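Grestix Fabric Steamer: Set-up and Daily Use
Section 4: Filling, first heating and steaming
By Bontu Weldu
Updated January
9 comments | 70 shares

4.1 Before filling

The steamer is supplied with the tank empty and the transit plug fitted. The transit plug is red and must be removed before the unit is connected to the mains. Keep the plug with the packing materials. It is needed again if the unit is returned for service.

1. Stand the base on a level floor with all castors locked.
2. Pull the transit plug straight out of the tank outlet. Do not twist it.
3. Check that the rubber seal has stayed in the outlet. If it has come away with the plug, press it back with the lipped side facing down.
4. Slide the pole into the socket at the rear of the base until the button clicks.
5. Hang the steam head on the upper hook. The hose must rise from the base without a loop or kink.

Note: On units with the Allport pole, the upper hook is fitted separately. See Section 3.

4.2 Filling the tank

Use cold tap water. In hard water areas, mix equal parts tap water and distilled water. Do not use water from a tumble dryer, scented water, starch or descaling liquid in normal operation.

1. Switch off at the wall.
2. Lift the tank by its handle and turn it upside down over a sink.
3. Unscrew the cap and fill to the MAX line.
4. Refit the cap hand tight and turn the tank upright.
5. Hold the tank over the sink for a few seconds and look for drips. If it drips, refit the cap.
6. Lower the tank onto the base. A short run of bubbles is normal.

CAUTION: Never fill the base directly. Water poured into the outlet well will reach the heater housing and is not covered by the guarantee.

4.3 First heating

The first heating clears residue from the boiler and hose. Slight smell and cloudy steam may be noticed. Carry it out in a ventilated room, with no garment on the hanger.

1. Connect to the mains and press the power switch. The lamp shows amber.
2. Wait for the lamp to turn green.
3. Point the steam head into a sink or bucket and set the dial to 2.
4. Let the unit steam until the flow is clear and even.
5. Set the dial to 0 and switch off.
6. Empty and refill the tank.

If the lamp stays amber for longer than 9 minutes, switch off and go to Section 7.

4.4 Steaming hanging garments

1. Hang the garment and fasten the top button or clip the waistband.
2. Set the dial. Use 1 for silk, viscose and fine wool, and 2 for cotton and linen.
3. Hold the head upright and draw it slowly downwards. Pull the hem gently with the free hand.
4. Raise the head above the level of the hose joint every few passes, so that condensed water drains back to the base.
5. Leave the garment to hang until dry before putting it away.

WARNING: Steam causes burns. Keep the free hand below and to the side of the head. Do not steam clothing while it is being worn.

Gurgling in the hose means that water has collected in a low point. Straighten the hose and hold the head up until the noise stops.

4.5 Steaming on a flat surface

Small items and knitwear may be steamed flat. The surface must be padded, heat resistant and able to let moisture through. Varnished furniture will mark.

1. Lay the item face down and smooth it by hand.
2. Fit the Malik brush attachment if the fabric has a pile. 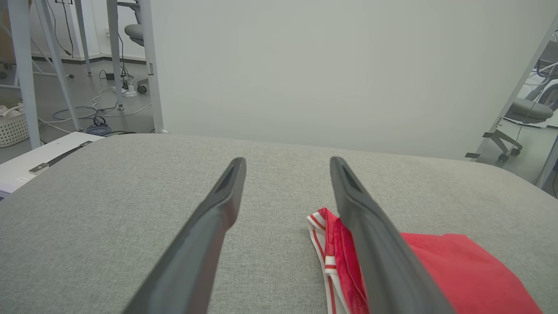 3. Set the dial to 1 and hold the head just clear of the fabric.
4. Work from the centre outwards in single strokes. Do not rest the head on the item.
5. Turn the item over and repeat if creases remain.

Note: The flow drops when the head is tilted too far forward. If this happens, return the head to upright for a short time and continue.

4.6 After use

1. Set the dial to 0 and switch off at the wall.
2. Leave the unit to cool fully.
3. Remove the tank and empty it.
4. Open the drain at the side of the base and tip the remaining water into a bowl.
5. Close the drain, refit the tank and wind the cord loosely round the pole.

Do not store the unit with water in the boiler. Descale as set out in Section 6, more often where the water is hard.

Related sections
Section 3: Fitting the pole and hanger
Section 6: Descaling the boiler
Section 7: Lamp signals and faults
Spare seals and hoses for Surorberg bases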